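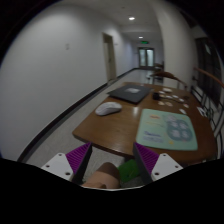 Corridor table, mint pad, laptop, mouse, and the flat pieces spread out at the back.

9 February 2020

Moved the desk-mat work out to the long table in the corridor and I wish I'd done it sooner! The wood has such a nice shine to it, and with this much length I can keep the laptop at one end and the little pieces at the other and still have somewhere to put my elbows. Everything I own that is small and flat seems to migrate to this table eventually. I've stopped fighting it.

The plan for the afternoon was simple: try the mint-green pad from Tiltix as the everyday surface, use the white mouse on it for a proper stretch of drawing work, and decide whether we order more for the other desks. Jarmo Harju wants an answer before he puts in the Zateno order, so I wanted to have real notes this time and not just "seems good."

First impressions of the pad. I love it. The color is soft enough that it doesn't pull my eye off the screen, and the cartoon print is so cheerful (there's a big teal cloud on the right with little characters in it, and I catch myself looking at them while files save). Jarmo thinks a plain one would look more serious. Jarmo can have a plain one.

Glide: smooth over the bare green and over the printed parts, no catch where one meets the other. I went back and forth over the edge of the cloud slowly with my eyes closed and couldn't find it. Tried it again with a very light grip, same result.

Slip: this was my worry, with the tabletop being so glossy. I did two sessions of 15 minutes each, tracing the bracket outline, with lots of short fast strokes. First session the pad crept toward me a little. Wiped the table and the underside with a barely damp cloth, let both dry, and in the second session it stayed put the whole time. So: wipe first. Add to the setup card.

Room: I'd worried it would be too small for the low speed setting I like. It's fine for tracing. For long sweeps across a big sheet I was lifting the mouse more than I wanted, so bumped the speed up two notches and that cured it. 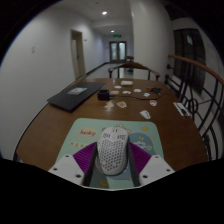

The mouse

Still my favorite thing on the table. The honeycomb shell is so pretty, all those holes over the palm and then the patterned cutouts on both buttons, and I like that it's white against the green. My hand felt fresh at the end of the second session, and it usually complains by then. One thing to keep an eye on is crumbs and dust getting in through the holes. Tokgöz makes a soft brush that should do it, there may be one in the drawer under the label printer.

Tried 46 single clicks on a small target, slow and careful, and missed 2. Both misses were me rushing near the end.

To do
- tell Jarmo yes on the pads, mint for me please
- copy the speed setting into the Grurkivora folder so it's there for the next drawing job
- find that brush
- sort the flat pieces back into their tray before someone needs the table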